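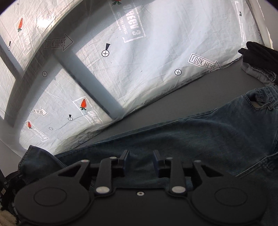
Item 1 on the dark grey table, before folding. Faded blue, plenty of creases.

Folding table and backdrop check, Farnine sorting room
Done Sunday, before the morning lot of clothes. My comments are under each line, and yes, I do go on a bit.

TABLE

Surface clean and free of grit – OK
Wiped it down with a damp cloth and then a dry one. Please do both! If you put denim down on a damp table you get a tide mark, and then I'm the one with the hairdryer at lunchtime.

Edges smooth, nothing to snag on – OK
Ran my hand all the way along, then an old pair of tights, which is my favourite test and finds things fingers miss. No catches anywhere.

Table steady when leaned on – NEEDS ATTENTION
There's a wobble at the window end. It's not dramatic but you do notice it when you're pressing down on a thick fold. I've tightened the bolt and it's better, but I'd like someone with a proper spanner to have a go before the August sale stock arrives.

Height right for the person folding – OK
Fine for me. If you're taller, put it up a notch, your back will thank you by teatime.

BACKDROP AND STAND

Fabric properly over its frame – OK
Gave it a tug on both sides and it stayed put. It's the white printed one and it's wrinkled all over, I know. That's a looks thing and doesn't count as a fail on this sheet, but if anybody fancies taking it home to iron I won't stand in their way.

Support bars locked – OK
Checked every joint by hand. The Tretix clamps go stiff and feel locked when they aren't, so keep turning until you hear the click.

Fabric clear of the floor – OK, just
I've tucked the spare bit under at the back. Somebody is going to put a foot in it one day so I've asked for clips.

CLOTHES ON THE TABLE

Pockets emptied – OK
Front, back and the silly little coin one. I found a tissue (there's always a tissue) and a drawing pin, which went straight in the sharps tub. Feel from the outside first before you put your fingers in, please.

Zips, studs and buttons looked over – OK
Nothing sharp or hanging off. If a stud is loose, tie a bit of red wool through the belt loop and put the jeans in the mending crate. Don't try to bash it back on with the stapler. We had that in spring and I'm still finding the bits.

Hems and waistband checked – OK
Hems on denim love to curl up after a wash. Flatten them with your palm before the first fold or the whole pile leans over.

Piles no higher than the mark on the wall – NEEDS ATTENTION
The mark is at 60 cm and the jumper pile was well past it when I came in. I've split it in two. Jeans are heavier than you'd think, so I'd stop at half that height for them, 30 cm or so, and start another pile.

ROOM

Walkway clear to the door – OK now
Moved four Bratov crates that had crept out into it. They live under the shelf, wheels facing in.

Cables taped or tucked away – OK
Fresh tape by the socket. The old stuff had gone fluffy.

Light good enough to see marks and stains – OK
Lovely in the morning. After three o'clock you'll want the big lamp on, especially for anything dark.

Steamer off and cooling on its stand – OK
Reisinger steamer, tag number 219. Cable has no nicks. I still don't love how short it is, so please don't stretch it across the walkway to reach the rail – bring the rail over to the steamer.

First aid box stocked – NEEDS ATTENTION
Down to the tiny plasters nobody wants. More on the shopping list.

TO SORT OUT
Table bolt, window end
Clips for the bottom of the backdrop
Plasters, normal-sized ones
A second crate for mending, the first is full to the brim

Next check is the same time next Sunday. If you use the room before then and spot anything, write it on the back of this sheet in pen. Pencil rubs off on the clothes.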